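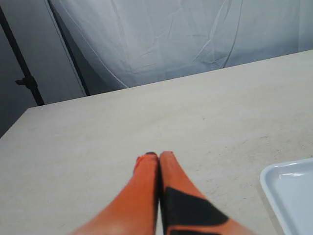
Two orange fingers, tip to tip

About Brorunstead

Hello and come in! I'm Alun Price, and Brorunstead is my little school of tablet weaving. If you've never met tablet weaving, it's the old way of making narrow patterned bands by threading warp through the corners of square cards and turning them. The bands go on cuffs, hems and necklines, or get used as belts, garters, bag straps, dog leads (yes, really, and they hold up very well) and anything else that wants a strong colourful edge.

I started out as a re-enactor with a tunic that looked wrong. I'd spent a whole winter on it, hand-sewn every seam, and then finished the neck with shop-bought braid because I was sick of the sight of it. A fellow called Folke Hedlund took one look at me across the cooking fire and said, very kindly, "You know you could have made that bit." He handed me a pack of cards cut from an old cereal box and sat with me until dark. My first band was dreadful. It was wide at one end, skinny at the other, and the pattern changed its mind halfway along. I've still got it and I pass it around on the first day of every course.

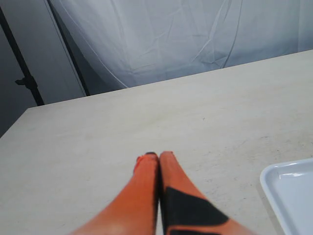 Folke moved back to Sweden a while later, but by then I was teaching my whole group, and then their friends, and then people who had no interest at all in dressing up and just liked the look of the stuff. Tudur Harries talked me into doing it properly. He's a spinner and dyer, so he handles all our yarn, and he teaches the dyeing weekends as well. If you've bought one of our madder reds or that slightly murky green, you've had Tudur's hands in your project. He won't tell anybody how he gets the green. I've asked!

These days we run beginner courses, a pattern-drafting course, and a longer one we call Prosser, after the house where we first held it. Prosser is for people who want to work from surviving bands in museum collections. We look at published drawings and photographs, argue about which way the threads are slanting, then warp up and try it. You learn a lot from a reconstruction that doesn't come out. My own longest attempt used 22 tablets and took me most of a year of evenings, and I unpicked more than I'm willing to admit on a public page.

We have 2 looms we made ourselves for people who don't get along with a backstrap. Plenty of folks don't, and if you have a crook back or sore hips please say so when you book and we'll set you up with one. There's no prize for suffering on the floor.

People ask me how authentic we are. Well, it depends on the day. I love wool and linen and I love getting the structure right, but I'd much sooner see you learn on smooth mercerised cotton in two colours you can tell apart than wrestle with sticky handspun and give up before lunch. Once your hands know what a quarter turn feels like you can be as fussy as you please. Tudur disagrees with me about this and starts his own students on wool. We've agreed to leave it there.
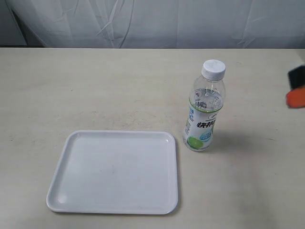

Our pattern library has 167 drafts in it so far, all charted by me or by past students, and everyone who takes a course gets the lot. Some are copied from historical bands as closely as we could manage, and those are labelled with where the original was found. The rest are modern patterns made up by somebody who felt like it, and they're labelled that way too. I'm a bit of a bore on this point. I've seen too many lovely bands sold as "Viking" when the design was somebody's cheerful invention from a few years back, and I don't want to add to the pile.

Gwion Griffiths looks after bookings and answers the email, so be nice to him. He's also our only left-handed teacher and has redrawn the beginner handout for lefties, which I should have done years ago.
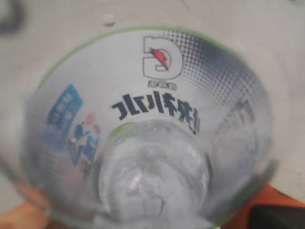

Clear bottle with a G and a lightning bolt

New beginner courses open for booking each September, and we keep the groups small enough that I can get to everyone when the cards end up on the floor. Bring scissors, a comb, a belt you don't mind tying things to, and your reading glasses if you use them. We've got cards and yarn here for you, and you take your band home, wobbles and all.

If you'd like a group visit or a demonstration at your event, drop Gwion a line and tell him how far away you are and whether there's any shade.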